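The Tray Method, or How I Finally Made Peace With My Small Parts
8 February 2020

I own a lot of little things. Clips, caps, clamps, switches, springs, the rubber feet off some appliance I no longer have. For years they lived in one big coffee can, and every time I needed a single screw I'd dump the whole can out on the kitchen table and paw through it like a raccoon. Then I'd scoop it all back in and promise myself I'd deal with it over the holidays.

Well, this past December I dealt with it. I had a week off, the weather was awful, and I'd just moved my workbench into the spare room (my Darkadwood shelves from the old apartment fit in there with an inch to spare, which I'm still smug about). So I carried in the can, plus two shoeboxes and a cookie tin I'd forgotten I had, and got going.

Starting with nothing

My first try was a disaster. I bought one of those cabinets with the tiny drawers, the Avlow one with 50 of them, and tried to label every drawer before I'd looked at what I owned. I had a drawer marked "brackets" with two brackets in it and a drawer marked "misc" that wouldn't close by lunchtime. I peeled off all the labels and made a sandwich.

What worked was a plastic tray. Just one, shallow, with a lip so things don't roll away. You clear the table completely, put the tray down, and take a few parts out of the can at a time. They go on the bare table first, with a little room between them so you can see what each one is. Whatever belongs to the group you're working on goes in the tray. Everything else waits its turn. When the group is done, the tray gets tipped into its drawer and you start again with a clean one – and yes, I know how slow that sounds, but I got through the coffee can in two evenings!

I like a bright tray on a plain brown table. Mine has a few scuffs already and I've stopped wiping off the smudges. Against that blue, a white pipe clamp or a little push button with a red cap jumps right out at you, and my eyes aren't what they were.

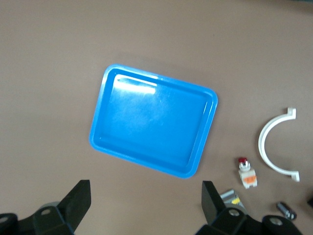

Pick your groups by what you'd go looking for

I used to sort by material, metal over here and plastic over there, because that's how my dad's garage was set up. It looks great and it's useless to me. When I'm under the sink I don't think "I need something plastic." I think "I need a clamp."

So now I have plumbing, electrical, furniture, and hanging-things-on-walls. Switches go with electrical, even the ones I'm not sure work. Pipe clamps go with plumbing, even though I mostly use them to tidy up cables behind the TV. I went back and forth on that one for days. In the end I moved half of them, so I have clamps in two places, and I'm fine with it.

The mystery drawer is allowed

Every sorting article I've ever read tells you to throw out anything you can't identify. I did that once, and a month later I had a lamp that wouldn't stand up straight. These days the mystery parts get one drawer, the bottom right. When it's full I go through it, and usually I recognize a few things by then.

I keep a catalog next to the bench for this, an old Dondach one with 307 pages of line drawings. It's wonderful company with a cup of tea. I've named at least a handful of orphans that way, including a thing I'd been calling "the hat" since college.

My neighbors at Crăciun, the repair shop downstairs, take whatever I don't want to keep. I brought them a bag of spare screws in January and came home with a jar of washers, so I'm not sure I'm ahead on that trade. The washers are in the tray right now, waiting for me to decide whether they're plumbing or furniture.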